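Indoor Footwear and Floor Dirt in a Student Residence
Term Project Report, Materials and Daily Life
January 8, 2021

1. Background

Wastwood Hall has 128 residents on four floors. Since September the house rules have asked everyone to change out of street shoes at the entrance. Our group wanted to know if residents follow the rule and what they wear instead.

2. Method

We put a paper form in every mailbox and collected it after two weeks. We got 119 forms back. The form asked what the person wears indoors, how often it is washed, and how often the room floor is swept. We also wiped a marked square of floor in 22 rooms with a damp white cloth and compared the cloths under the same lamp.

3. Results

Most residents said they change shoes at the door. Socks alone were the most common answer, followed by slides and then cloth slippers. Cloth slippers were washed least often. Several people wrote that they did not know their slippers could go in a machine. Slides were mostly rinsed in the shower.
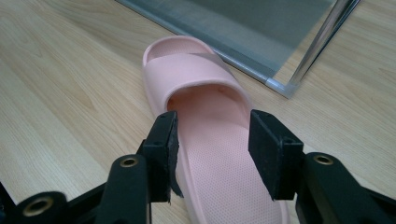

Figure 1. Slide sandal with a one-piece strap and a dotted footbed.

The cloths from rooms where street shoes were worn were darker in nearly all cases. We could not see a clear difference between socks and slides.

4. Problems

Two of the cloths were mixed up and had to be left out. We did not control for rugs, and the rooms near the stairs may get more dust from the hallway. A second round should use the same brand of cloth throughout, as we ran out and had to switch.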